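4.2 Open day at Omcombe
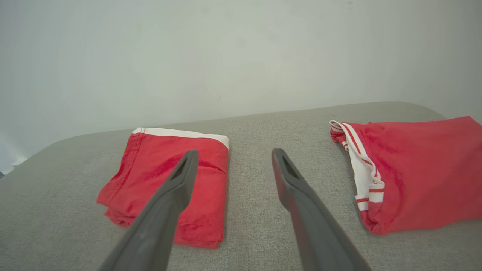
Figure 6. Wrist view, garment task. Gripper open, one red item folded, the second only partly.

Demo ran in December, 2 sessions, same policy weights as Section 3. Visitors picked which garment went next, we did not tune anything between sessions. Koval kept the log, Munshi was on the stop button. The light gray seat cover is low contrast against the wall, so the back edge of the cushion is a weak cue in the wrist view (Fig. 6). Red on gray was fine for segmentation. White waistbands less so, see Table 2.

41 attempts logged in total. Timeouts set at 400 control steps, as before. Stops by the operator are counted as failures, wich is stricter than the Erkthorpe protocol. Questions from visitors were mostly on speed. Several asked for socks; not in the training set. Grasp points on bunched fabric remain the open issue, taken up in 4.3.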